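Plank tabletop

A plank tabletop is a flat work or dining surface made from several boards laid side by side, with the joints between them left visible. It differs from a veneered top, in which a thin decorative layer covers a core, and from a butcher block, in which narrow strips are glued with the edge or end grain facing up.

Construction

Boards are cut to equal length and arranged parallel to one long side of the table. They are joined by edge gluing, by tongue and groove, or by loose fixing to crosspieces underneath. Glued tops behave as a single panel. Loosely fixed tops let each board move on its own, and the gaps open and close slightly with the humidity of the room.

Wood expands mainly across the grain. A top 900 mm wide will therefore change in width far more than in length, and the fasteners that hold it to its base are set in slotted holes or clips. Rigid fastening across the full width is a common cause of splits. Board thickness varies with span. The Triddale pattern, a domestic type, uses 21 mm boards on two crosspieces, while the heavier Skarholm pattern uses 36 mm boards and omits the crosspieces.

Appearance

Pale woods are usually finished with oil, wax or clear varnish. Oil and many varnishes give the surface a warmer, more yellow tone, and most pale species darken further with exposure to light. Grain streaks stay visible under all three finishes. Objects left in one position for long periods can leave lighter patches, which fade once the whole surface receives the same light.

Small tableware is often placed directly on the wood. A shallow round dish in a strong color, such as orange, stands out clearly against honey-toned boards.

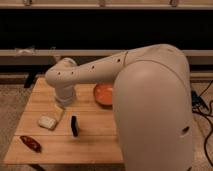 Asadi disagrees with leaving the seams open on any table used for food, and holds that a gap wide enough to take a fingernail should be filled with wax before the top is put to use. The objection applies mostly to loosely fixed boards. On glued tops the seam is a line in the surface with little depth, and wiping along it is normally sufficient.

Care

Crumbs are removed with a soft brush drawn along the seams. Brushing across them pushes material into the joints. The surface is then wiped with a damp cloth and dried. Standing water is the main hazard, as it enters at the seams and raises the board edges. Unglazed dishes can scratch the finish and are commonly given felt or cork feet.

Oiled tops are recoated when water no longer beads on them. The Bristumar method calls for 2 thin coats, the second applied after the first has dried fully, with light sanding between them in the direction of the grain. Varnished tops cannot be patched in the same way, and worn areas generally require the entire surface to be sanded and refinished.

See also: Butcher block; Trestle table; Wood finishing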